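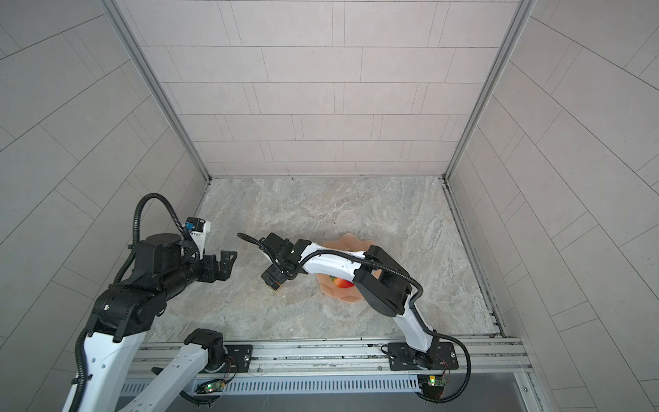 8/4/26
By Pongsak Sombatkul and Getsemaní Bañuelos
2 comments | 24 shares

4. The fruit bowl as a staging device

The claim that a dish of fruit makes a tiled room feel lived in has been repeated in the staging trade for years, mostly on the strength of a Prendow survey of 1537 home buyers. We have reservations about it. Respondents were asked whether they "liked" a finished kitchen, and fruit was one of many things that changed between the versions they were shown. The Pesmont guide goes further and recommends artificial fruit in every case, without giving any evidence that buyers can't tell the difference.

Our own arrangements used a shallow scalloped dish in a peachy colour, set on a grey marble-patterned surface. In Figure 2 a yellow fruit, something like a lemon or a quince, sits in the dish, while a dark avocado and two red-to-yellow mangoes are grouped beside it. The mango colouring is convincing enough. The placement is harder to defend - fruit lying next to a dish reads to us as unfinished, whatever the guide says about "casual abundance".

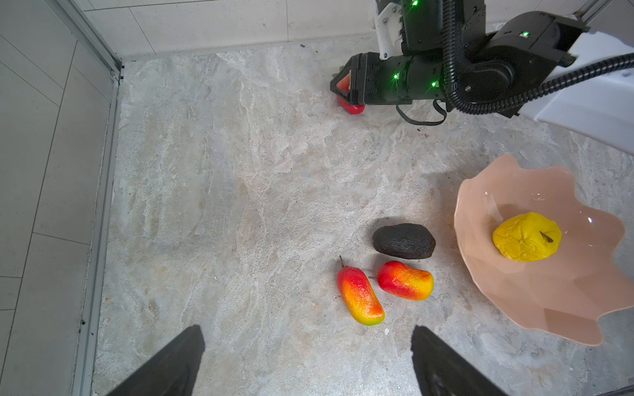

Does artificial fruit need to match the season to be believed?

Probably less than the trade assumes. Most shoppers can buy a mango in February, and of the 24 viewers we interviewed, only 2 brought up the season at all. Size and surface finish came up far more often.

We would put more weight on what lies around the dish. A wavy rim competes with soft veining, and thin dark grout lines in a staggered pattern add a further rhythm that small objects have trouble standing up to. Prieto treats wall, ground and dish as separate decisions, and we think that is where the method goes wrong. Pale grey tile next to a chalky, mottled ground leaves the eye very little to settle on. 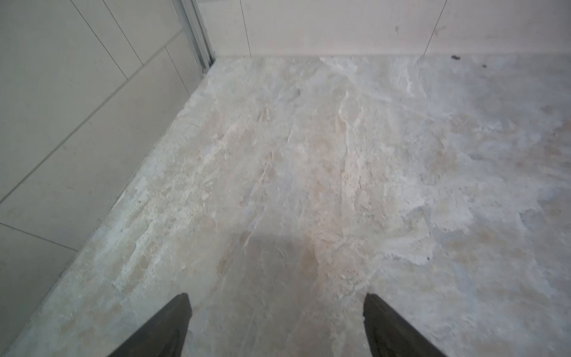

Nor does adding more fruit solve it. The Pridulell catalogue suggests filling a dish to the rim, but our viewers' ratings for full dishes were no better than for a single piece, and the spread of scores was wide in both conditions. With a sample this small we wouldn't rule out an effect. We simply haven't found one worth paying for.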